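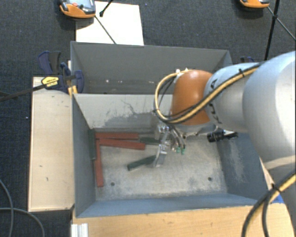 Photograph: Garkthorpe Workshop collection. Reproduced with permission.

Chapter 6
Gathering Examples

By now you will have a fair idea of what a learning system does with its examples once it has them. We have been rather cavalier, I'm afraid, about where those examples come from. In the last two chapters they simply arrived, neatly labelled and ready for use, and if you worked through the exercises you may have begun to suspect that somebody, somewhere, had spent a good long while producing them. You were quite right, and this chapter is about that work.

Take the job in the opening photograph, which we shall come back to several times. An arm has to pick red and green bars out of a metal bin. A person would do it while thinking about lunch. For the arm, each attempt raises a string of small questions - which bar to go for, where to take hold of it, what to do when one lies hard against a wall or close beside its neighbour. We could try to write a rule for every case, as we did in Chapter 2, and you will remember how quickly that list grew. Or we can collect a great many attempts, good and bad, and let the system find its own way through them.

The figures in this chapter come from a project called Ostano, carried out in the Flalberg laboratory over one busy September. The first run gave 500 attempts, of which 396 were fit to keep. The full collection came to 2,501, and sorting it took almost 887 hours of patient work, a number I still find a little alarming when I write it down.

We begin in Section 6.1 with the layout of the workspace, and with dull but important matters such as clamping things so that they stay where you put them. Section 6.2 looks at what should be recorded for each attempt, and Section 6.3 at how to vary the starting arrangement, for a system that has only ever met tidy bins will make a poor showing with an untidy one. Failed attempts get a section to themselves (6.4), and I do hope you won't skip it. We finish with the Bhuiyan checklist, which you may like to copy out and keep beside you for the practical work.

Before reading on, please have your notes on labelling from Chapter 5 to hand.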